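Student Project Report
School Closures and Population Decline in the Drakiveck District
Submitted by Arvo Tuominen, 6 May 2019

Background

The Drakiveck district has offered a birth grant to resident families for several years. The grant is paid once for each child and was raised in the most recent district budget. This report asks whether the policy has had any effect on school enrollment in the two towns of Ondberg and Dristent.

Method

The project used enrollment lists kept by the district school office and a written survey of parents. The survey was mailed in February to 200 households with at least one child under the age of ten. A total of 177 completed forms were returned. Replies were sorted by town and by number of children.

Findings

Ondberg had 2,501 residents at the last district count. Its elementary school enrolled 39 new students in the most recent year, fewer than in any earlier year on the lists. Dristent showed the same trend at a slower pace.

Most parents who replied knew of the birth grant. Few stated that it had affected their decision to have another child. The cost of housing and the lack of child care before school hours were named far more often. Several families in Ondberg wrote that they expected to move closer to work before their youngest child started school.

Limits of the Study

The survey did not reach adults without children, whose views would be needed for a full review of the policy. Households that had already left the district could not be contacted. The former Teixeira school area was counted with Dristent, as its records were merged after the school closed.

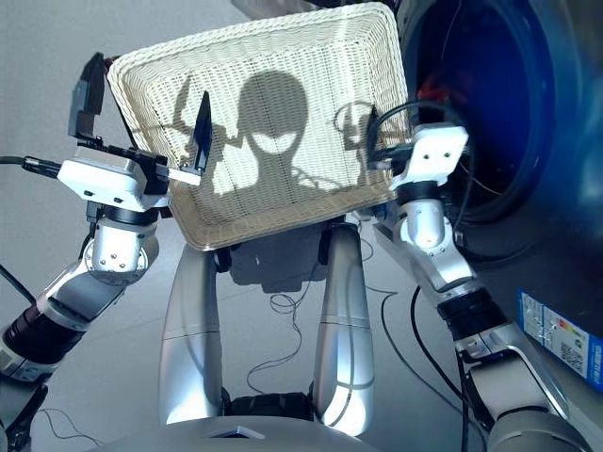
A separate count for the Teixeira area would require the original paper lists, which are held at the district archive and were not open to students during the project period.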